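Conseils > Cuisine > Questions fréquentes

Janvier, par Iraklis Karamanlidis

Le levain naturel : vos questions

Je tiens la rubrique pain de l'épicerie Hundura depuis trois hivers. J'ai rassemblé les questions que je reçois le plus souvent.

Avec quoi faut-il nourrir un levain ?

Je donne 50 g de farine de seigle et 50 g d'eau pour 50 g de levain. Le seigle fermente plus vite que le blé. Si vous avez seulement du blé, prenez une farine peu raffinée.

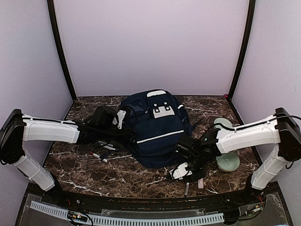

L'eau du robinet convient dans la plupart des maisons. Quand elle sent fort le chlore, laissez-la une nuit dans une carafe ouverte.

Combien de fois par semaine ?

Au réfrigérateur, une fois suffit. Sur le plan de travail, il faut le nourrir chaque jour, et même deux fois quand il fait chaud.

Mon levain a un liquide gris en surface. Est-il perdu ?

Non, il a faim. Versez le liquide dans l'évier et nourrissez-le deux jours de suite. Par contre, s'il y a des taches roses ou de la moisissure, jetez tout et lavez bien le bocal.

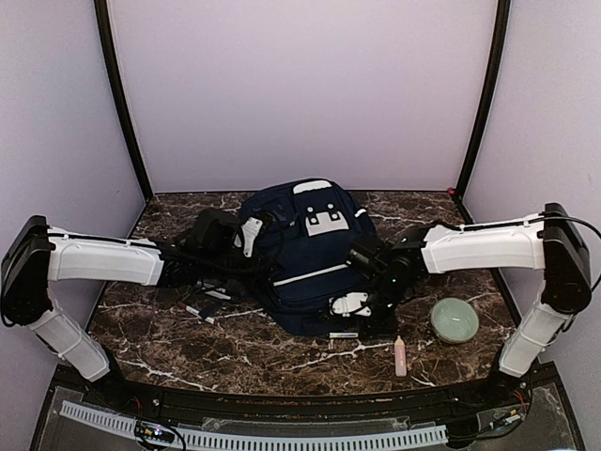

Comment le transporter ?

Un levain supporte bien quelques heures de route s'il est épais. Remplissez le bocal au tiers, posez le couvercle sans le serrer et mettez-le dans un sachet. Un sac à dos bleu marine avec une poche devant et une bande blanche réfléchissante fait très bien l'affaire, mais gardez-le debout : couché à plat sur une table, le bocal risque de couler. À l'arrivée, nourrissez le levain avant le soir.

Quelle quantité pour un pain ?

Pour 1 000 g de farine, je compte 200 g de levain bien actif. En hiver je monte un peu, parce que ma cuisine à Hadenby est froide.

Peut-on le congeler ?

Oui, en petites portions. Il lui faut ensuite 3 repas pour reprendre sa force.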